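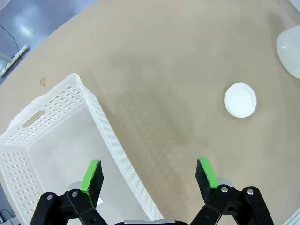
2 min read

July, dye bench notes

Batch 3 of the Wollon yarn came out of the madder pot a gorgeous brick red - so much deeper than batch 2! Same recipe, 2170 g of wool, but I let it sit overnight and kept the heat low. Stefaniia Tkachenko thinks the Tarside well water helps too (more chalk in it). Want to try that with weld next. Rinse took about 2 hours. Need more alum before the Vass skeins go in, and a new thermometer.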